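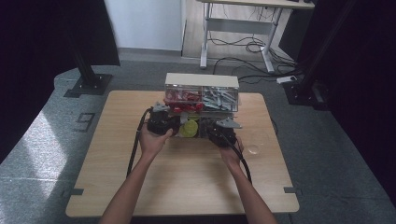 Two-handed sorting task, hand-held grippers, compartmented tray.

Thread: Cable routing and table clearance for hand-held gripper work
Board: Practice and Standards

Wubit Yimer (moderator)
Members are invited to comment on draft section 11 of the Hadgu practice guide. The draft states that each gripper cable shall run along the outside of the operator's forearm and shall not pass between the two tools. It further requires that the table be free of all items not named in the task sheet. Comments close at the end of June.

terkberg_ops
Our site supports the cable rule as written. We request one change. "Outside of the forearm" should be measured with the operator seated and both tools raised. We logged 194 sessions under the earlier wording, and the position of the arms was the most frequent point of dispute between reviewers.

plivora_qa
We do not support the clearance rule. A loose part on the tabletop does not interfere with a task confined to the tray. Stopping a session to remove it costs more than it saves.

terkberg_ops
With respect, the reviewer cannot know whether a loose part was dropped during the task or was there at the start. Clear parts on pale wood are especially easy to miss. The rule should stand.

Wubit Yimer (moderator)
Both positions are noted. The draft could permit loose parts if they are recorded before the start. Please also consider organizers with mixed contents, such as tea bags in mesh, printed sachets and round lids. The task sheet should name each type separately. 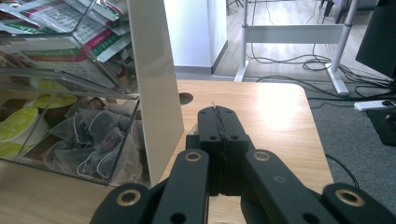
Re: Floor cables behind the work table

gultar_lab
Section 11 does not address cables on the floor beyond the table. We propose that power strips and loose cable be kept at least 50 inches from the operator's chair, or be covered.

plivora_qa
A fixed distance is not workable in smaller rooms. We would accept "covered or tied" without a figure.

gultar_lab
That wording is acceptable to us, provided it applies to the area under neighboring desks as well.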